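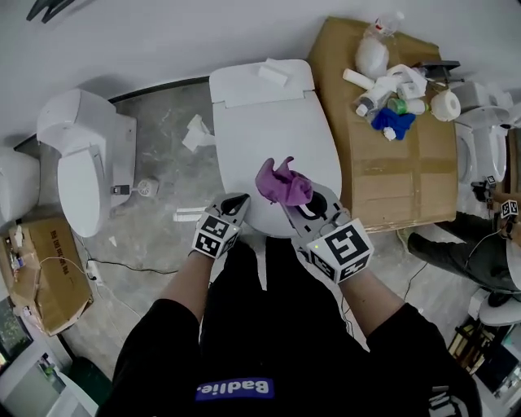
Toilet Cleaning and Care FAQ

Which models does this page cover?
All Waretmont floor-standing toilets with a separate tank, including the Edwards and the Irnach.

How often should I clean the outside?
Wipe the lid, seat and tank cover every 2 days in a busy bathroom. Once a week is enough for a guest bathroom.

What should I use on the lid?
A soft cloth, warm water and a little dish soap. Close the lid first and work from the hinge to the front edge. Dry it with a second cloth.

Can I use a sponge?
Yes, on the tank and the base. Do not use the scouring side on the lid or seat – it leaves fine scratches that hold dirt.

Is bleach safe?
Only inside the bowl. Rinse after 4 minutes. Never mix bleach with any other cleaner.

Do I need to turn off the water valve?
Not for cleaning. Turn it off if you are taking off the tank cover to replace parts. Wipe the supply hose by hand and do not pull on it.

My lid has come loose. What now?
Tighten the two hinge nuts by hand. If it still moves, order hinge kit 13. The kit fits every lid sold in the last 7 years.

Do you sell cleaning cloths?
Yes. Ultine cloths come in packs of four and can be machine washed – skip the fabric softener.

Who do I contact about spare parts?
Write to Odair Araújo at the parts desk and include your model name.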